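Nahuel Barrientos

Can a machine pick up after a cat yet? A thread, because I have spent way too much of May thinking about this and I'm having a great time.
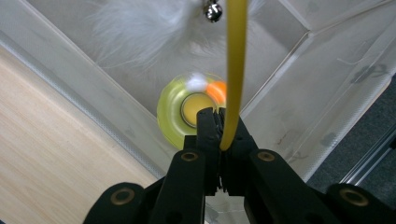
Everyone asks about dishes and laundry. Fair! But my vote for the most underrated household chore is putting small weird stuff back where it goes. It's the one I do most and like least, and it's a much better test than stacking cups.

Think about what's on a living room floor by 9 pm if you live with a cat. Feathers, elastic, bells, pom-poms, plastic. Half of it bends, some of it rolls, and one end of a toy can be doing something completely different from the end you're holding.

A cup has a shape and keeps it. A stretchy cord has whatever shape it feels like. Grab it too high and the bottom swings. Grab it too low and you're holding a tiny bit of the tip with everything else in charge.

And then there's letting go! I never thought about letting go until I started reading about this stuff. You open your fingers over a bin and the toy drops in. But elastic can catch on a fingertip, and feathers love to hang over a rim.

My friend Jui-lin Wan and I made a little home league table. The rule: tidy 15 cat toys into one bin, no help, no do-overs. I'm scoring with my own hands first so we have something to compare against.

My time was almost 4 minutes, which is embarrassing, but Ita (the cat) was taking things back out. I'm counting that as realistic test conditions.

Jui-lin thinks a home machine that does the whole floor is close. I'm a bit slower on it. One toy, lying out in the open, good light — sure, I can believe that. Toy number nine, tangled with toy number six, under the couch? I want to see it.

What gets me excited is how ordinary the hard part is. It's pinching a thin thing without dropping it or yanking it. Little kids get there by dumping out the toy box 100 times a day, and I love that machines may need their own version of that.

Also, please, somebody work on knots. If a machine could untangle a cat toy I'd clear out a closet for it tonight.

Things I'd happily hand over tomorrow, in order: cat toys, charging cables, socks, the drawer with the rubber bands. Things I'm keeping: cooking, and brushing Ita, who has opinions about strangers.

What's your small weird chore? I want the really specific ones. Chung already replied "getting the drawstring back into sweatpants" and I have to lie down — that one's going straight to the top of the list.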